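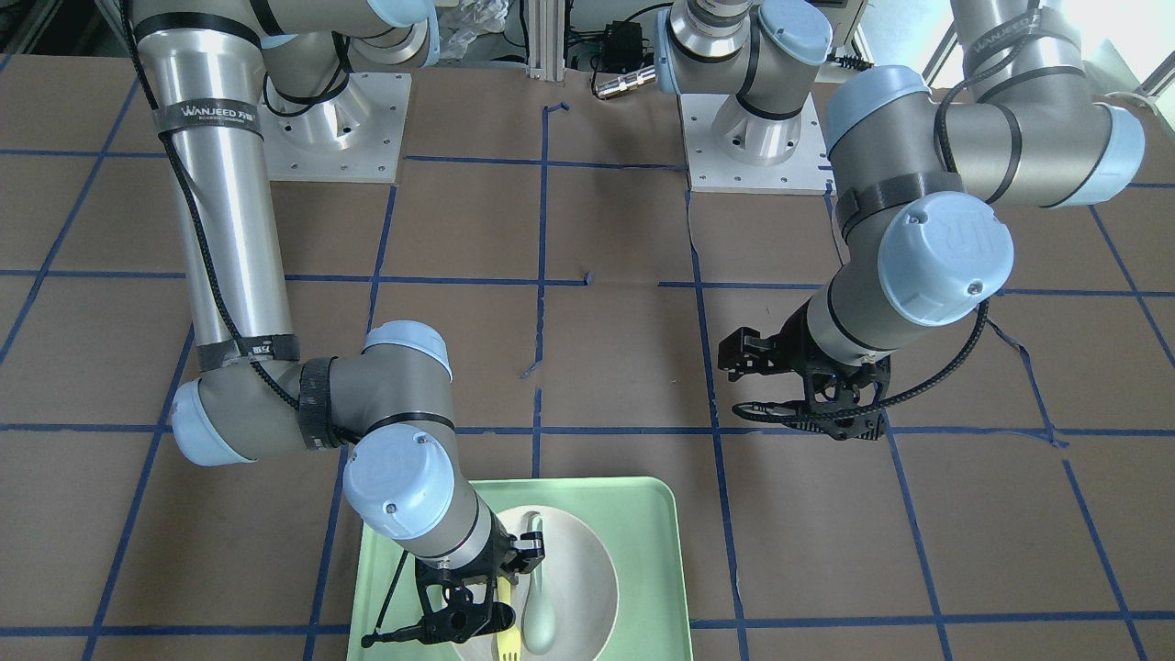
Monday, April 9, 2018

In by 8, Saskia already at the other desk with headphones on. Goal for today was the planner, only the planner. Did not stay with only the planner.

Started with the fork and spoon task again. Right arm takes the utensils, left arm stays out of the way. That's the whole idea and the planner still wants to swing the right elbow out wide before it comes down over the tray. Legal path, no collision, just dumb. Cost on joint 3 was set back to default, I think by my own merge on Friday. Put it back. Better.

Then the grasp poses. Spoon is fine, handle is easy to find. Fork is the trouble. Thin, yellow, and close to the rim the approach angle comes out too shallow so the fingers want to go through the plate. Naheed says clamp the angle, I say fix the pose estimate. We did the clamp.

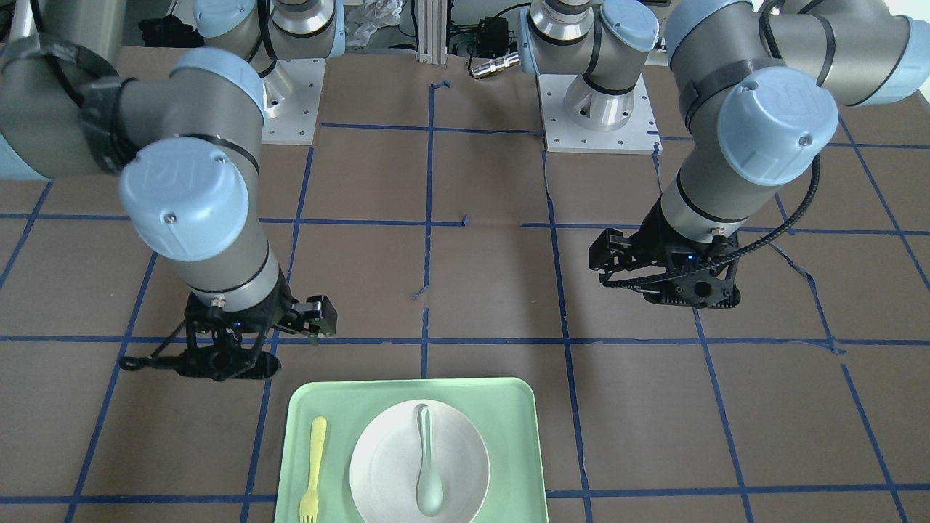 Anyway the clamp got merged before lunch, with a comment in the code saying it's temporary. We'll see. The file already has a temporary from last year in it.

Logs: 2,327 plan requests since the new build went on, 179 timeouts. Too many. Sorted them by goal and most are the same kind, wrist close to its limit and then the solver just flips back and forth between two answers until the clock runs out. Wrote a small script to seed it with the last good joint state. Jacobus wants the script in the Prasertsri repo and not on my laptop. Fair.

Lunch at the desk. Soup. Cold.

Afternoon was the state machine. Waiting arm should hold its pose while the other one is working, but the hold was getting re-planned every cycle, for nothing, which ate nearly 27 ms each time. Took that out and the loop got a lot smoother. Also found that the gripper "ready" flag gets read before the first status message comes in, so it's just whatever was in memory. How long has that been there?? Don't want to look at the blame, it's probaly me. 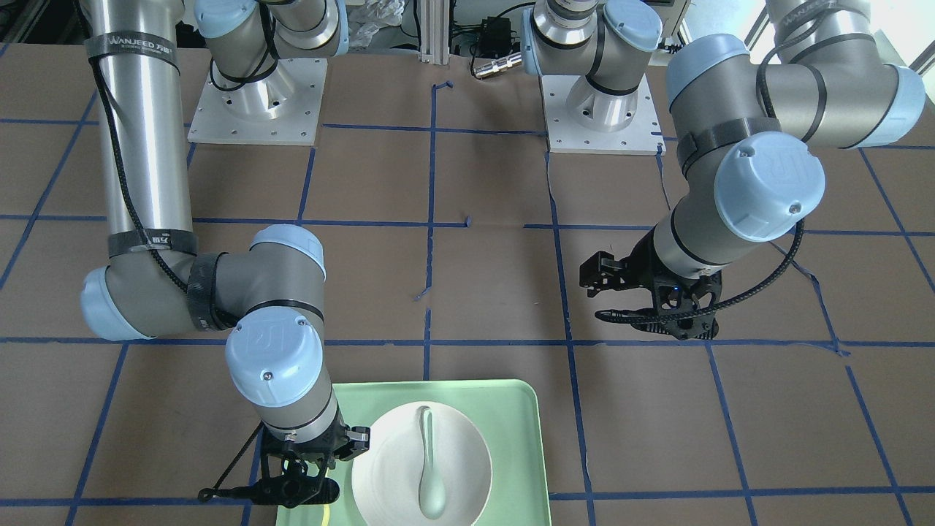 Rochelle called from Gratham at 3, wants to know if the tray offset can be a setting and not a number in the source. Yes. Should of been from the start. Made a config file, moved the tray height, plate radius and finger clearance into it. Broke the viewer doing it (it was importing the old constants), fixed the viewer, broke the tests, left the tests.

Declan asked about the tape again — does the vision side still use the grid lines. No, not since we switched to the board calibration. But the mask code still has a blue filter in it that runs every single frame. Deleting that tomorrow if Saskia agrees, she wrote it.

Head camera view and the side camera view still don't agree on where the plate is. Small, but enough to matter for a fork. Time stamps maybe. Tired of guessing, will log both and plot it.
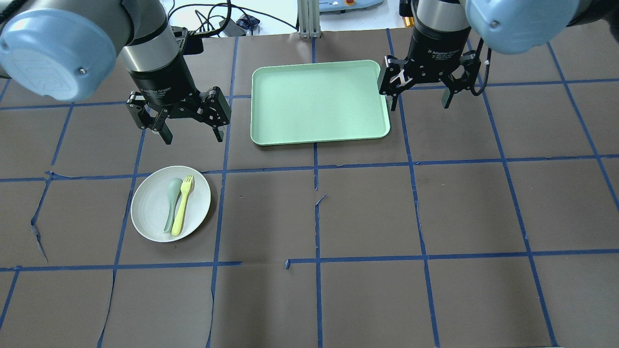 Tomorrow

- seed script into the repo, for Jacobus
- gripper flag, wait for first message
- plot plate position from both cameras
- fix the 2 tests I left red
- ask Saskia about the blue filter
- answer the Buvier email, it's been sitting there a week
- buy coffee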